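Rapport de projet : latence de réponse à l'invitation au jeu chez la chèvre naine en enclos collectif

Auteurs : Lilian Kioko, Raimo Laaksonen
Encadrement : Kieran Sowerby
Site d'étude : ferme pédagogique de Tapley

1. Objet

Le projet porte sur les séquences de jeu social entre jeunes chèvres naines élevées en groupe. La question posée est la suivante : l'âge relatif des deux partenaires modifie-t-il le délai entre l'invitation (cabré, saut latéral, inclinaison de la tête) et la réponse de l'animal sollicité ? La poursuite et le choc frontal léger sont traités comme deux formes de réponse distinctes. Les interactions agonistiques liées à l'accès au râtelier sont exclues.

2. Animaux et enclos

Le groupe compte 27 individus identifiés par boucle auriculaire. Les jeunes de moins de six mois constituent la classe A, les autres la classe B. L'enclos comprend une aire paillée, une zone extérieure sur gravier et une plateforme à deux niveaux. L'alimentation est distribuée à 8 h et à 16 h 30 ; aucune observation n'a été conduite dans la demi-heure suivant une distribution.

3. Protocole

Les relevés ont été effectués en septembre par échantillonnage focal. Deux observateurs notaient indépendamment le début de l'invitation, l'identité des partenaires et le type de réponse. La saisie se faisait dans le tableur Drirnano, avec un pas de temps d'une seconde. Une séquence était considérée comme close après 10 s sans contact ni déplacement orienté vers le partenaire.

Sur 200 séquences relevées, 157 ont été retenues. Les autres ont été écartées pour désaccord entre observateurs sur l'initiateur, ou pour interruption par un tiers.

4. Résultats

La latence médiane est plus courte dans les paires A-A que dans les paires mixtes. Dans ces dernières, l'écart dépend du sens de l'invitation : un jeune sollicité par un adulte répond plus vite que dans le cas inverse. La poursuite domine dans les paires A-A, le choc frontal dans les paires B-B. La plateforme concentre une part élevée des invitations, mais les réponses y sont souvent différées jusqu'à la descente au sol.

L'inversion des rôles (poursuivant devenant poursuivi) apparaît surtout dans les séquences longues. Elle est rare lorsque la différence de gabarit est marquée.
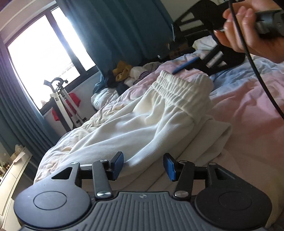 5. Limites

Le pas de temps d'une seconde est trop grossier pour les réponses les plus rapides, qui se trouvent regroupées dans une même classe. Les paires ne sont pas indépendantes : certains individus reviennent dans de nombreuses séquences, et le test employé n'en tient pas compte. Un modèle à effets aléatoires par individu serait préférable. Enfin, un seul groupe a été suivi, ce qui interdit toute généralisation à d'autres conditions d'élevage.

6. Suites

Wafula Kioko reprendra le jeu de données pour l'analyse des inversions de rôle. Une comparaison avec le troupeau de Fuvley est à l'étude ; la grille de relevé devra y être adaptée à l'absence de plateforme.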